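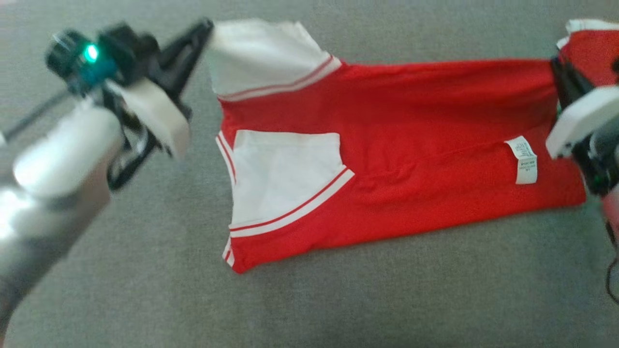 Folding is where most of my time went this quarter, and I'm happy to say it's finally going the way I told you it would back in November. We're teaching the two-arm setup entirely by remote control now. One of us sits at the control handles, moves both arms through a fold from start to finish, and the system records everything: joint positions, gripper openings and the video from the cameras. The shirts with contrasting sleeves have become my favorites for training new operators. On the red one with the white sleeves and striped cuffs you can tell right away which layer you've got pinched, and when both grippers pull it taut you can watch the creases across the body and judge how hard you're pulling. On a plain dark shirt I'm half guessing (and I've been doing this longer than anybody here!).

So, where are we against the plan? The Larura grant asked for 1000 usable demonstrations by the end of the project. As of today, 30 Mar 2021, we have 695. By usable I mean a person has watched the whole recording afterward and agreed that the fold was clean and neither arm did anything strange. We throw out more than I'd like, mostly for dropped corners and for long pauses where the operator stopped to think. Pauses look harmless, but the model copies them faithfully and then just hovers over the shirt, which is pretty funny the first time and much less funny after that.

The other big change is how we handle mistakes. We used to stop and start over if a sleeve slipped. Vojtěch Štefanec suggested we keep going and record the recovery too, as long as the shirt ends up folded, and I wish we'd done it from day one. In our last test the policy trained with recoveries finished 58 percent of its folds without help. I don't have a fair comparison number for the older version yet – the test shirts were different – so please don't quote that as an improvement in anything public.

Guiding the arms by hand, which was the backup plan in the proposal, is on hold. It works fine for a single arm, but with two you need a person on each side, and they end up tugging against each other. I'd like to move what's left of that budget line over to operator hours. Could you let me know if Larura needs a formal request for that?

Two things are slowing us down. The delay between the handles and the arms still creeps up in long sessions, so we cap them at 20 minutes and restart. And Odine hasn't shipped the replacement finger pads yet. We can limp along on the current set, though thin fabric slides more than it did in the winter.

Next up are long sleeves, then towels if there's time. I'll send the session logs and the spending sheet separately, and I'm free for a call any afternoon next week if you'd like to go through the numbers.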